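Erlow: Schmuck für das Uferfest darf nur noch an eigenen Masten hängen

Die Stadt Erlow ändert die Regeln für den Straßenschmuck zum Uferfest im Juli. Girlanden, Wimpelketten und Lichterketten dürfen in der Altstadt künftig nicht mehr an Fassaden, Regenrinnen und Straßenlaternen befestigt werden. Stattdessen stellt das Bauamt Masten mit Bodenhülsen auf, zwischen denen die Anwohner ihren Schmuck spannen können. Das hat die Verwaltung am Vormittag bei einem Termin im Rathaus mitgeteilt.

Anlass sind Schäden an mehreren Häusern in der Brückengasse und am unteren Markt. Nach dem Fest im vergangenen Jahr waren dort Putzstücke abgeplatzt, an zwei Gebäuden hatten sich Haken mitsamt dem Dübel gelöst. Verletzt wurde niemand. Die Versicherung der Stadt hat den Schaden an einem der beiden Häuser übernommen, beim anderen wird noch verhandelt.

Bello Oyelaran vom Bauamt verwies auf den Zustand der älteren Fassaden. Viele seien nach der Sanierung der Altstadt mit einem weichen Kalkputz versehen worden, der punktuelle Lasten schlecht aufnehme. Eine Girlande wiege zwar wenig, bei Wind und Regen sehe die Sache aber anders aus. Auch die Laternen seien dafür nicht ausgelegt. Eine Prüfung habe ergeben, dass mehrere Ausleger leicht verdreht waren.
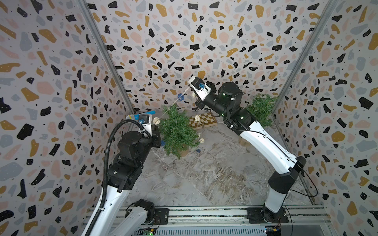 Girlande mit Kugeln in Blau und Weiß

Blau und Weiß bleiben die Farben des Uferfestes. Sie gehen auf die Flaggen der früheren Fährleute an der Rindia zurück und sind in der Festordnung festgeschrieben. Wer seinen Abschnitt in anderen Farben schmücken will, kann das weiterhin nur in den Höfen tun. Ein Antrag aus der Brückengasse, auch Grün zuzulassen, wurde nicht behandelt, weil er nach Ablauf der Frist eingegangen war.

Neu ist dagegen eine Vorgabe zum Material. Papierschmuck muss schwer entflammbar sein, und an Stellen, an denen gegrillt oder gekocht wird, ist er ganz untersagt. Kugeln und Anhänger aus Glas sind über der Fahrbahn nicht mehr erlaubt. Schmuck aus den Vorjahren darf weiter verwendet werden, sofern er diese Bedingungen erfüllt. Im Zweifel können die Nachbarschaften ein Stück davon im Bürgerbüro vorzeigen.

Die Masten liefert die Metallbaufirma Gisler aus Boramitz. Jeder Mast ist aus verzinktem Stahl und lässt sich nach dem Fest aus der Hülse ziehen. Die Öffnung im Pflaster wird dann mit einem Deckel verschlossen. In der Brückengasse und am unteren Markt sind die Arbeiten bereits im Gang, die Uferpromenade folgt. Während der Bohrungen kann es zu kurzen Sperrungen kommen, die Zufahrt für Anwohner bleibt nach Angaben der Stadt möglich. Der Durchgang vom Markt zur Fähranlegestelle ist bis zum Abschluss der Arbeiten jeweils ab 15 Uhr wieder frei.

Für die Nutzung der Masten fällt eine Pauschale an. Eine Nachbarschaft zahlt 200 Euro für die gesamte Festdauer, unabhängig davon, wie viele Masten in ihrem Abschnitt stehen. Darin enthalten sind der Auf- und Abbau durch den Bauhof sowie die Abnahme der Seile. Das Geld wird erst nach dem Fest eingezogen. Vereine, die einen eigenen Stand betreiben, sind befreit, wenn sie den Schmuck für ihren Abschnitt selbst stellen.

An der Pauschale entzündete sich bei dem Termin die meiste Kritik. Jummai Afolabi aus der Brückengasse rechnete vor, dass die Nachbarschaften ohnehin schon für Schnur, Farbe und Strom aufkämen. In ihrer Gasse lebten viele ältere Leute, die seit Jahrzehnten mitmachten und sich nun fragten, wofür sie bezahlen sollten. Sie wünsche sich zumindest eine Staffelung nach der Länge der Straße. Die Brückengasse sei kurz, der untere Markt dagegen ein Vielfaches davon.

Oyelaran sagte zu, die Frage nach dem Fest noch einmal aufzurufen. Für dieses Jahr bleibe es bei dem einheitlichen Betrag, da die Bescheide schon vorbereitet seien. 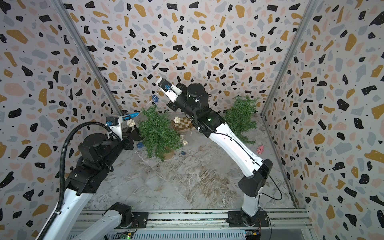

Haf Prydderch hält die Masten grundsätzlich für richtig, hätte sich aber mehr Zeit gewünscht. Die Girlanden am unteren Markt seien auf die Abstände der alten Haken zugeschnitten - nun müsse fast alles neu geknüpft werden. Wer im Frühjahr schon fertig gewesen sei, fange jetzt von vorn an. Prydderch regte an, die genauen Mastabstände für jede Straße auszuhängen, damit wenigstens die übrigen Nachbarschaften gleich richtig planen können.

Das Bauamt will dem nachkommen. Ein Plan mit den Standorten soll im Schaukasten am Rathaus hängen und im Bürgerbüro ausliegen. Die Abstände sind nicht überall gleich, weil Leitungen und Baumwurzeln umgangen werden mussten. Am engsten stehen die Masten an der Ecke zur Färbergasse, wo unter dem Pflaster eine alte Wasserleitung verläuft. Dort wurde eine Hülse bereits versetzt, nachdem sie zunächst vor einer Hofeinfahrt eingeplant war.

Für die Seile gilt eine Mindesthöhe, damit Rettungsfahrzeuge ungehindert durchkommen. Sie ist an jedem Mast mit einer Kerbe markiert. Femi Usman von der Feuerwehr Erlow bat darum, diese Marke auch beim Nachspannen einzuhalten. Im vergangenen Jahr habe ein Drehleiterfahrzeug bei der Probefahrt vor dem Fest zweimal anhalten müssen, weil Wimpel zu tief hingen. Eine Probefahrt ist auch in diesem Jahr vorgesehen. Was dann noch im Weg ist, wird abgenommen und kann beim Bauhof abgeholt werden.

An der Uferpromenade bleibt es vorerst bei einer Ausnahme. Die Bögen am Bootshaus stehen auf privatem Grund und sind nach einem Gutachten ausreichend tragfähig. Eigentümer Lawal Ogbonna stellt sie wie bisher kostenlos zur Verfügung. Er bat lediglich darum, keine Klebebänder zu verwenden, weil sich deren Reste im Vorjahr nur mit viel Mühe vom Anstrich lösen ließen. Bis in den Herbst hinein habe man daran gearbeitet.

Das Uferfest beginnt wie gewohnt mit der Fährprozession auf der Rindia. Zur Eröffnung erwartet die Stadt rund 900 Besucher, an den Abenden deutlich mehr. Der Linienbus 304 aus Boramitz fährt während des Festes nicht über den Markt, er hält ersatzweise am Schulhof in der Mühlstraße. Parkplätze gibt es auf der Wiese hinter dem Sägewerk, sofern der Boden trocken genug ist.

Anmeldungen für die Masten nimmt das Bürgerbüro schriftlich oder am Schalter entgegen. Anzugeben sind die Straße, eine Ansprechperson und die Art des Schmucks. Straßen, die sich nicht anmelden, bleiben in diesem Jahr ungeschmückt, die Hülsen werden dort trotzdem gesetzt.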